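Wekance 室内木制品养护术语语料库:数据说明

版本说明与使用须知
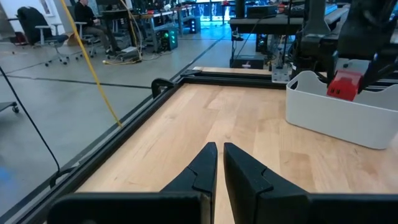

本语料库收录中文室内木制品养护领域的术语、定义及例句,供词典编纂、技术文档翻译和术语标准化研究使用。语料由 Wekance 术语工作组整理,Moataz Bensaid 负责总体编纂,Dalia Cherkaoui 负责多语对照与审校。本说明适用于当前发布版本,旧版用户请先阅读“版本变更”一节。

一、收录范围

词条涉及拼板台面、实木地板、门窗框及小型家具的日常清洁、表面修复、上油与打蜡。古建筑木构件、乐器用材和室外防腐木不在收录之列。树种名称仅在影响养护方法时收录,并附拉丁学名。商品名一律不作为词条,例句中出现的商品名已替换为通用名称。

二、规模与构成

主表共 500 条术语,其中 200 条附有法语和阿拉伯语对照。术语按用途分为 7 类:材料、纹理与缺陷、涂饰、清洁、修补、工具、环境条件。每条术语至少配有 2 个例句,例句取自工作组自行撰写的养护手册及经授权使用的培训讲义。

三、字段说明

term_zh:中文术语,使用简体规范字。
variant:异名或地区用法,多个异名以分号分隔。
definition:定义,以陈述句书写,句末不加句号。
category:所属类别,取值限于上述各类。
example:例句,保留原文标点。
term_fr、term_ar:对照术语,无对照时留空,不填写“无”或短横线。
note:编者附注,用于说明易混淆概念。

四、编纂原则

同一概念有多种说法时,以行业培训教材中较通行者为正条,其余列为异名。“节疤”与“木节”在部分地区含义不尽相同,本库以“木节”为正条,并在附注中说明差异。“上油”与“打蜡”分别立条,不互为异名。“开裂”按成因细分为端裂、表裂和胶缝开裂;成因不明的例句归入上位词条,不作推断。

颜色描述类词语(如蜜色、浅褐)主观性较强,仅作为例句内容保留,不单独立条。

五、标注与审校流程

每条术语由一名编者起草,另一名编者独立审阅。意见不一致的条目提交总编裁定,裁定理由记入附注字段。外语对照由译者初译后回译核对。回译结果与原定义有实质出入的,对照栏暂时留空,待下一版本处理。

六、已知局限

(一)例句偏重家庭与小型工坊场景,对工业化涂装流程覆盖不足。
(二)异名主要来自北方地区资料,粤语区和闽南语区用法收录较少。
(三)阿拉伯语对照采用现代标准语,未收马格里布地区的工匠口语说法。
(四)部分修补类术语尚无公认译法,现有对照为工作组拟定,引用时应予注明。

七、版本变更

当前版本于十二月定稿。与前一版本相比,修订了“涂饰”类的上下位关系,合并重复词条,并将原“备注”与“出处”两个字段拆分存放。出处信息现载于单独文件,以词条编号关联。旧版编号继续有效,已合并词条的编号指向合并后的正条。

八、使用许可与引用

本语料库可用于教学和非商业研究。用于商业词典或软件产品的,须事先取得 Wekance 术语工作组的书面许可。再分发时应保留本说明全文,不得更改词条编号。建议引用格式如下:

Bensaid, M.、Cherkaoui, D.(编),《室内木制品养护术语语料库》,Wekance 术语工作组。

九、勘误与反馈

提交勘误时,请注明词条编号、所涉字段及修改依据。仅涉及个人用语偏好的意见不列入勘误,可作为异名线索另行提交。经采纳的勘误随下一版本统一发布,各版本之间不单独更新数据文件。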